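How to Keep a Shot Chart for Your Local Basketball Team

I started charting shots for my nephew's team last season and I'm hooked! You don't need an app or a subscription, just a clipboard, two pens and a decent seat (halfway line, a few rows up, if you can get it).

First, draw half a court on a sheet of A4 and photocopy it. I use one sheet per quarter, so four a game, plus a couple of spares for overtime and spilt tea.

When someone shoots, write their shirt number where their feet were. Circle it if it goes in, leave it bare if it misses. Free throws go in a tally at the bottom. Don't try to note assists as well, at least for your first 6 games – I did, and missed half of the second quarter against Fustis.

Afterwards, split the court into 14 zones and add everything up. I type mine into a spreadsheet on the Monday, while I can still read my own writing. By the end of the season I had 2,234 shots in there, and it was obvious that our guards were far better from the left corner than anybody thought. Riaan Radebe, our coach, has the corner chart taped inside his folder now! 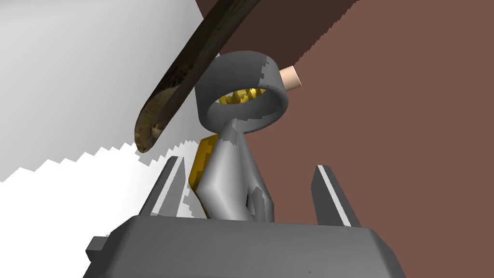
Filed under: Basketball, Coaching Tips

Next time I'll go through colouring in the zones, which is the fun bit. If your team plays shorter quarters you can squeeze two on a page, just use different pens.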